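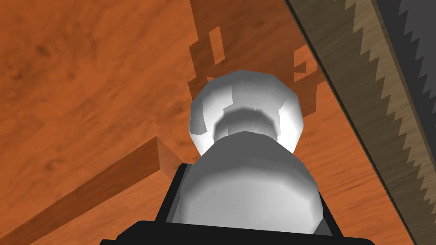
Pion (échecs)

Le pion est la pièce la plus nombreuse et la plus faible du jeu d'échecs. Au début de la partie, chaque joueur place ses pions sur la deuxième rangée de son camp, devant les autres pièces.

Déplacement

Le pion avance d'une case vers le camp adverse et ne recule jamais. Depuis sa case de départ, il peut avancer de 2 cases, si elles sont libres. Il prend en diagonale, d'une seule case. La prise en passant est permise seulement au coup qui suit immédiatement l'avance double du pion adverse.

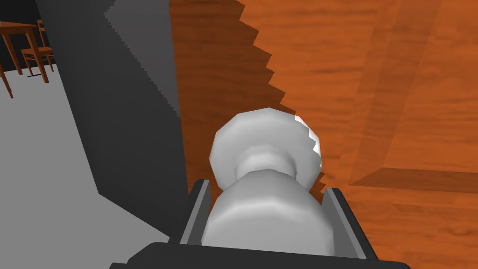 Quand un pion atteint la dernière rangée, il doit être remplacé par une dame, une tour, un fou ou un cavalier de la même couleur. On appelle ce coup la promotion. Le choix de la dame est le plus fréquent, mais le cavalier est parfois préféré pour donner échec.

Structure de pions

Les pions isolés, doublés ou arriérés sont généralement considérés comme des faiblesses. Dans son manuel Urno, Nafula Muli examine 58 finales de pions et insiste sur l'opposition des rois. Lærke Eyvindsson a critiqué ce classement, qu'elle trouve trop rigide pour les débutants.

Notation

En notation algébrique française, le pion n'a pas de lettre : on écrit simplement e4. Pour une prise, on indique la colonne de départ, par exemple exd5.

Voir aussi : Gambit, Zugzwang, Finale

Dernière modification : 30 avril 2023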